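Rava Tray Station
Tray setting and cloth handling for canteens, care homes and conference kitchens
Sold and serviced by Geltier, Prukircombe

I've been on the Geltier side of the Rava since the first station went in, and before that I set trays for a living, so I'm going to write this page the way I'd talk to you if you called. (You can call, by the way. The number's at the bottom of every page and it rings on my desk.)

What it does

The Rava is a tray-setting station. You bring it trays, cups, bowls and folded or unfolded linen, and it puts a place setting together: cup here, bowl there, napkin where your house style wants it. When the trays come back clean it can do the same thing for the next service. It doesn't cook, it doesn't pour, and please don't ask it to carry soup.

The standard station comes with two arms. They can share a tray, so one can be busy with the big cup while the other reaches for the small one, and the grippers have bright green tips that you can spot from across the kitchen. My advice is to start with plain cups with straight or slightly tapered sides. Handles are doable, but they take longer to teach and I'd save them for month two.
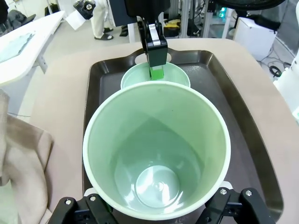
What it changes for the people on the line

This is the part I get asked about most, and usually by the people who do the work, which I like. So I'll use Pruvost, the staff canteen on the north side of Prukircombe. They send out 600 trays on a full day. Before the Rava, the tray line was 4 people for the whole of the morning, all of them doing the same reach, twist and set-down until the carts were full. Now 2 of them run the line and the other 2 have moved over to the hot counter, where Pruvost had been short forever.

Liya Hadgu runs the morning line there and she was not a fan when we brought the crate in. She told me so, at some length, next to the crate! Her worry was that the job would turn into standing beside a machine waiting for it to get stuck. We talked about it a lot, and what we ended up with is that her team decides the layout. They teach it a new setting by putting one together themselves on the table, they say when it's good enough, and they can stop it with the big button at either end. She still thinks it's slow with linen. She's right, it is slow with linen, and I've put that in the "what it's not great at" part further down so you don't hear it from her first.

The other change is sore wrists. I can't give you a number, and I'd be suspicious of anybody who did, but the two people who'd been asking to come off trays have stopped asking.

There's new work too, and you should plan for it. Somebody has to wipe down the gripper tips before each service, check the screws, keep the cables clear of the carts and reset the table when a cup goes down where it shouldn't. At Pruvost they rotate that job so it doesn't land on one person.

Setting it up for your own trays

Send us your actual trays and your actual cups. I mean it — the chipped ones too, if those are the ones you use. We lay them out in our workshop and work through your settings before anything gets shipped. Dark trays on a pale table are easiest to work with. Matching sets help as well, one cup and one bowl to a tray, and then we start swapping colors and adding cloths.

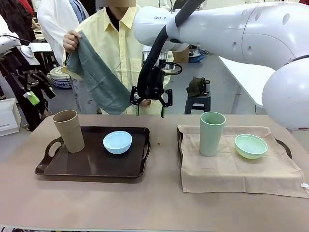 Qiuyue Yao leads setup for us, and she'll want one of your people to come in for this bit. It doesn't have to be a supervisor, and it's usually better when it isn't. Whoever sets trays every day knows which way the cup sits so it doesn't slide on the ramp, and no spec sheet has that on it. Bring lunch, because it runs long.

What it's not great at

Linen, as promised. A flat napkin is fine, a bunched-up one takes a few tries. If you use paper napkins you can skip this whole paragraph.

Cups on their sides are the other thing. If a rack tips, or a cart comes in too fast, you get cups lying every which way, and picking those up is a different job from picking up a cup that's standing. The station can be taught to deal with it, but we treat that as its own piece of setup and practice it with your own cups, with trays and cloth in the mix. 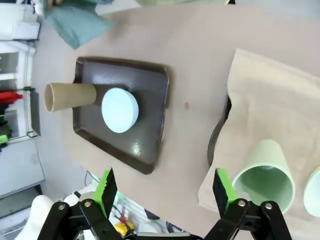

If your kitchen is tidy at that end, leave it out and have a person stand the cups up. It takes a moment, and I'd rather you spent the money on a second table. You can always add it later, and we only charge for the setup time.

What's in the box

Two arms with parallel grippers
Spare green gripper tips
Work table with rounded corners
Stop buttons, one for each end
Setup at our workshop with your own trays
On-site training for the line team, all of them, paid hours please

Ordering

Tell us how many trays you send out, what's on them, and who sets them now. I'd like to talk to that last person as well, if they're up for it. We're booking new installs for June, and if you're anywhere near Prukircombe you can come by the workshop and try to get a napkin past Qiuyue.

Page last updated October 3, 2026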